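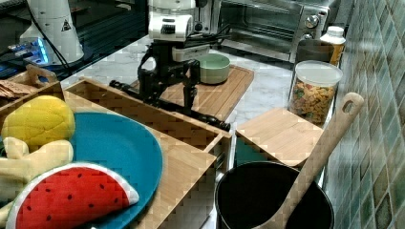
Gripper open over the board, mint bowl waiting to one side.

Kitchen counter, robot arm, plush fruit: a gallery from our recording sessions

Hello again! I promised more pictures after the last lot, and then December got in the way, so here we are at last. If you're new, I spend a good chunk of my week steering a robot arm through small kitchen jobs so that a learning system can have a go at copying them. Pick up the bowl, put it on the board, move the fruit onto a plate, that sort of thing. Each go is saved as one example, and we've got 2715 of them now, of which 815 are from the kitchen counter. I did a fair share of those myself and my shoulders would like it noted.

The counter set is called Femer. Patricio Figueroa picked the name, and when I asked what it meant he said it was short and the folder needed a name. The one before it was Felidden, which was all drawers and cupboard doors and which I was very glad to see the back of.

Back to the picture up top. I'm fond of the toys on the blue plate — a yellow pineapple, a banana and a slice of watermelon, all plush. Soft things are a proper nuisance to teach with. You can squeeze a plush banana from nearly any angle and it'll come up, so it's easy to get lazy and do it the same way forty times running. Joon-young Oh goes through my recordings and sends me a note when I've been doing that. I get quite a lot of notes.

The big slatted crate makes life harder too. Reaching into it means coming down fairly straight, and if you clip the side we keep the recording but mark it, so the system doesn't learn that bumping crates is part of the job.
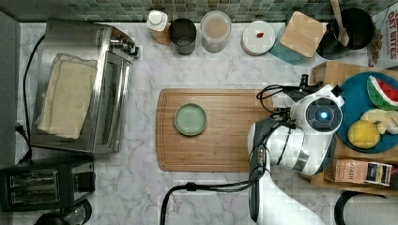
Brarnovia Robot Learning Group — Kitchen Table Team

Same counter from higher up, with the sage-green plate on the left half of the board and the arm coming in from the right. I like this view because you can see how much room there is to work with in the middle, and how everything else is pushed out round the sides. Oat Bites in the corner, toaster oven over on the left with a towel folded on top.

We shift things between sets of recordings. A bit to the left, a quarter turn, swap the bowl for a plate, start again. It sounds dull and some afternoons it is, but it matters more than I expected when I joined. Our first batch had the plate in almost the same spot every time, and the system got brilliant at reaching for that spot whether there was a plate there or not. Patricio has a clip of it very carefully picking up nothing and putting it down again. He shows it to visitors!

Watermelon and lemon are on the teal plate in this one, on the wooden tray next to the arm. The lemon is my favourite thing to record. It's round, it rolls if you let go too early, and you have to make up your mind about where the fingers go before you get there. The wedge-shaped pale yellow bits are fiddlier and I've asked for a week off them.

Next on the list is Khương, which is the same sort of work but with two people taking turns at the controls, so that it isn't only my habits going in. Joon-young wants 900 examples before we train anything on it. I've said yes to the mornings and I'm still arguing about the evenings. More pictures when there are some worth putting up — and if you asked about the drawer recordings, those are on the Felidden page, near the bottom.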